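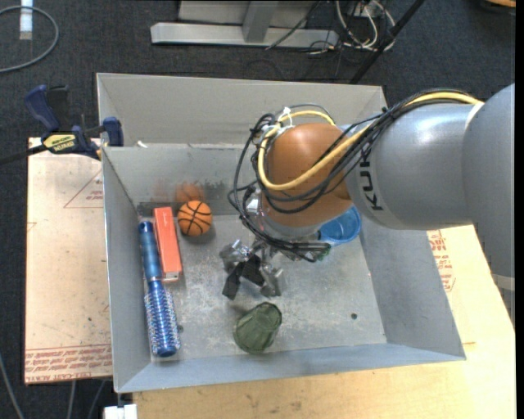 Gray metal bin with five items in it, including a hairbrush and two cups.

Plurnesby Storage and Sorting Room – Monthly Safety Walk
Date: 19 Aug 2023
Inspector: Walter Yupanqui
Accompanied by: Yeison Guzmán
Marks used: OK, FIX, N/A

1. Floors and walkways

1.1 Main aisle clear from door to door. OK
1.2 Floor markings readable. FIX
Comment: Yellow line is worn through by the packing tables. Same comment as in March. Tape is in stock and only needs to be laid.
1.3 Spills cleaned up, mats flat. OK
1.4 Cords off the floor. FIX
Comment: Fan cord crosses the walkway at table 2. Moved during the walk, but the fan needs a permanent spot on the wall side.

2. Shelving

2.1 Load signs posted on every bay. FIX
Comment: Sign missing on the end bay. The limit there is 1000 lb per level, same as the others. Yeison will print a new one.
2.2 Heavy cartons on the lower levels. OK
2.3 Uprights straight, no dents. OK
Comment: Small scrape on bay 4 has not changed. Keep watching it.
2.4 Anchor bolts tight. OK
2.5 Nothing stacked within 18 inches of sprinkler heads. FIX
Comment: Seasonal boxes on the top level of bay 6 are too high. Taken down the same afternoon.

3. Bins and containers

3.1 Rims and corners free of sharp edges. FIX
Comment: Bin 31 has a burr on one corner. Tagged and pulled. File it down or send it back to Fosero.
3.2 No broken glass or loose blades mixed in with household goods. OK
3.3 Bins empty at end of shift. N/A
Comment: Walk was done mid-shift.
3.4 Full bins moved by cart, not carried. OK

4. Fire and exits

4.1 Exit doors open without a key. OK
4.2 Exit signs lit. OK
Comment: Rear sign flickers when the dock door closes. Probably a loose connection – work order 642 is open.
4.3 Extinguishers charged and tagged. OK
4.4 Access to electrical panel clear. FIX
Comment: Two pallets from Wandport were parked in front of it. Moved. The drivers need to be told again where to drop.

5. First aid and personal gear

5.1 First aid kit complete. FIX
Comment: Low on large bandages and out of burn gel. Added to the Phan order.
5.2 Eyewash station flushed and logged. OK
5.3 Gloves available in all sizes. OK
Comment: Mediums go fastest. Reorder point raised to 70 pairs.
5.4 Closed-toe shoes worn by everyone on the floor. OK

6. Follow-up

Panel access and the fan cord come first and will be checked again next week. Floor tape to be laid before the next walk. Bin 31 stays out of use until Walter signs the tag.

Copy to the front office and the break room board.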